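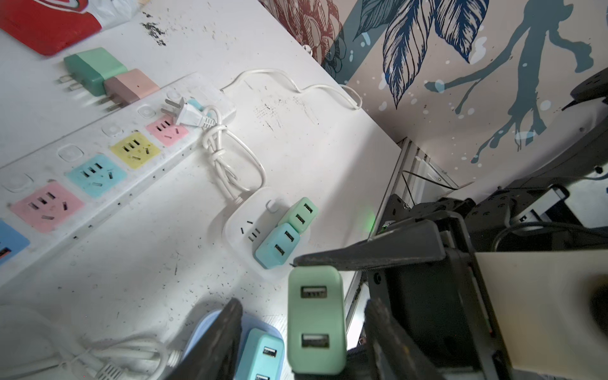
A pale green USB charger between the gripper fingers at the Clestel bench, with the power strip behind it.

Plugging in a charger is a job most people do without looking. For the software group at Clestel, it has taken up most of the time since April.

The task is simple to state. Two arms share one white tabletop with a power strip, some socket bases and a handful of small adapters. The program has to pick up an adapter, turn it the right way and seat it in a socket. The group calls the project Prarkar, and nearly all of the work is in the code.
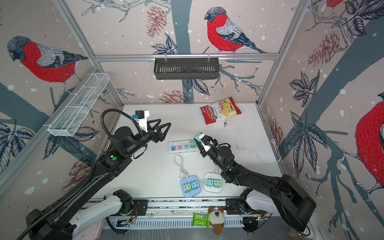 Perception comes first. A model named Egger finds each socket face and estimates its angle. Color helps it tell one socket from the next, but the openings are small and the white cords blend into the white table. The first version of Egger often marked a loop of cable as the edge of the strip. The team retrained it on 1330 labeled views, 833 of them from the wrist cameras.

Planning is handled by a separate tool, Prummont, which decides which arm moves and which one waits. Early on it locked the whole table whenever either arm crossed the middle – safe, but very slow. It now reserves only the space an arm will pass through in the next few moves.

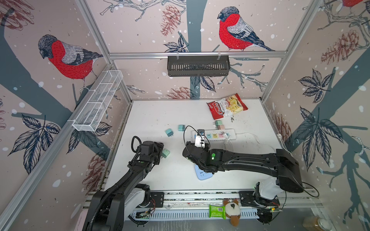

The last stretch is left to a control loop that runs on force. Once the prongs touch plastic, the cameras are of little use, so the arm makes small side-to-side moves and pushes only when the resistance drops. In the latest test set, 70 attempts ended with 20 failures. Most of those were adapters that had tilted in the grip before they reached the socket.

A check for tilt is the next item on the list. It will run on the wrist view before the arm starts down, and Prummont will have to learn to plan a regrasp.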